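# ziltberg-bimanual-connector

Data card, revised 2nd November

We use cookies to remember your settings and to measure traffic. Accept all | Manage preferences

## Summary

Demonstrations of two-arm work on a populated circuit board: connector insertion and removal with one arm while the other arm works from the opposite side. The set holds 570 episodes. Of these, 317 carry wrist force readings; the remainder were recorded before the sensor driver was fixed in April and have the force fields filled with NaN.

The set was made to test the Vaher alignment method, which estimates the offset between plug and socket from force alone during the last 3 mm of travel. It can be used for ordinary imitation learning, but the split files were drawn up with Vaher in mind.

## Setup

Two arms face each other over a pair of white tables. The board sits on a grey surround above a white tray. The left arm handles the plug and its wires. The right arm works over the right side of the board. Both arms are logged in the frame of the left base. The transform to the right base is in `calib/bodia.yaml` and must be applied before replaying right-arm commands.

Cables on the arms are not modelled. Their drag shows up in the force channel as a slow drift when the wrist rotates, so subtract the pre-contact mean per episode.

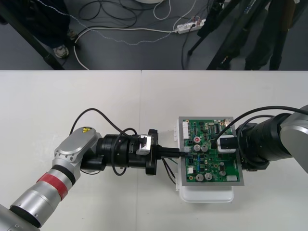 Fixed view, left arm at the left edge of the board.

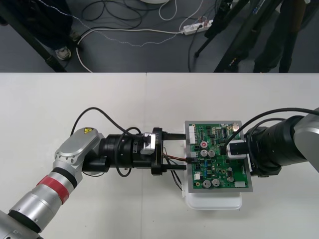 Rimantas Žukauskas: The split by episode leaks. Consecutive episodes share a board placement, so a model can learn the placement and score well on test without using force at all. I retrained with whole placements held out and the gap between Vaher and the position-only baseline got wider, but both absolute scores fell. I would report those numbers instead.

The point is accepted. `splits/by_placement.json` is now the default, and `splits/by_episode.json` is kept so that older results can be reproduced. Scores from the two should not be put in the same table.

## Known problems

- Joint velocities are differentiated from position and are noisy at low speed.
- The success label is set by the operator. It records whether the plug was judged seated and says nothing about electrical contact.
- Video and force clocks drift apart in long episodes. Run `tools/resync.py` first.
- Only 5 operators took part. Operator ID is in the metadata and predicts approach speed quite well.

## Loading

`amer.load("ziltberg-bimanual-connector", split="by_placement")`

Episodes without force are skipped unless `allow_nan=True` is passed.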